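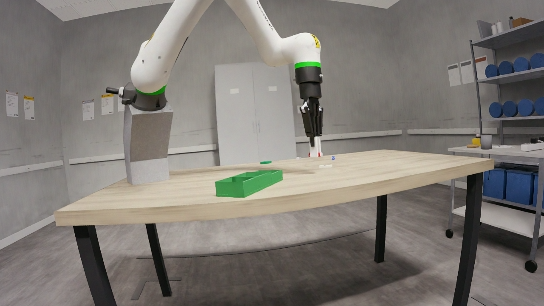 Jelten is very happy to announce that Citon, our practice software for people learning to set up and run a robot arm, goes on sale this September, and that everyone who took part in the spring trial can move over to the full version at no charge. Citon gives a new operator a complete simulated workroom to learn in, with a white arm on a stone pedestal, a wooden table with a curved front, a divided green tray and a few small pieces to pick up, and it lets that operator make as many mistakes as it takes. There are shelves with blue rolls on them and papers taped to the walls, too, and we spent longer on those than we probably should have!

The idea grew out of our training days in Provby, where we have been teaching small workshops to use grippers for years. A class of 14 would share a single arm, and most of the day went by in waiting for a turn. People were patient and kind about it (and the coffee was good), but they went home with less time at the controls than they had paid for, and we wanted to do better by them.

With Citon, each learner works at an ordinary desktop computer or a fairly recent laptop. The starter course has 90 short exercises, beginning with simply moving the arm from one side of the table to the other and working up to lining up a parallel-jaw gripper over a small part, closing on it gently and setting it down in the right section of a tray. Lessons can be paused at any point and picked up again later, and the pieces can be put back where they started with one key. An instructor can follow a whole class from one screen, leave notes for each learner, and move the objects on the table to make a task easier or a good deal harder.

During the spring trial, 146 learners used Citon at training centers and in their own shops. Their comments led to larger buttons, a slower default speed for the first lessons, and a much clearer warning when the gripper gets too close to the tabletop. We are grateful for every one of those notes, including the long ones.

Citon is sold as a yearly license, for a single seat or for a classroom. The classroom license comes with a printed instructor's guide and 2 live setup sessions with our support team, who will happily stay on the line until everything is running. Zabala, our distribution partner, will handle orders and billing for schools and can arrange a free trial for any program that would like to look around first.

We will be showing Citon at our Provby training center on the Saturday of launch week, from 10 in the morning until late afternoon. Beginners are very welcome, and so are their questions.

About Jelten
Jelten makes training software and teaching materials for small manufacturers, trade schools and anyone else getting started with automation. The company is based in Provby.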